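Chapter 4
Clearing and Setting a Work Table

Most of the time lost at a shared table goes on looking for small things. Pens roll under paper, cups get moved to make room and are put back somewhere else, and the next person starts by sorting out what the last one left. This chapter deals with the table itself: what belongs on it, where it goes, and how it should be left. Storage is covered in Chapter 12.

We begin with two kinds of object, cups and markers. A cup stands upright and takes up little room. A marker lies flat and needs a place of its own. 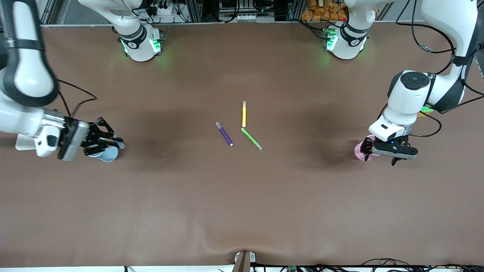

Figure 4.1 A light blue cup and a pink cup, with three markers between them.

Last changed: 8 March 2025, L. Oberholzer

A clear surface is the starting point for every exercise in the chapter. Look at it from a low angle before you put anything down – crumbs and pencil dust show up better that way. Wipe from the far side towards you, then let the table dry.

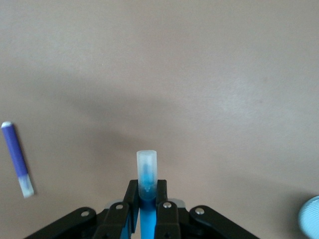

4.1 Fixed and loose items

A fixed item has one place and goes back to it after each use. A loose item may be put down anywhere within reach while the work lasts. Cups used as holders are fixed. Markers are loose during the work and fixed at the end of it, when they go into a cup or back in the drawer.

Thomas and Miranda use the word "parked" for a loose item that has been put away. We keep to "returned" throughout.

Before reading on, clear your own table and write down which of the things on it are fixed. You will need the list for Exercise 13.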